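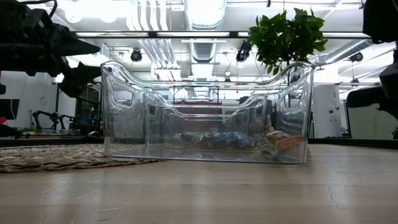
How I Set Up a Grab-and-Go Snack Bin

I got so tired of half-empty snack boxes falling out of my pantry! One clear bin fixed most of it, and you can do this in 9 minutes.

Start by wiping out the bin and letting it dry. I like a wide, shallow one with handles (mine slides right off the shelf).

Next, ditch the outer boxes. Stand the small wrapped packs in a row along the back, same kind together, and lean any bigger package against the end wall so you can still read it.

Don't fill it to the top! I leave plenty of room so the kids can dig around without crushing anything.

Put the oldest packs up front, then refill when you get down to the last few. I do mine right after I unload groceries.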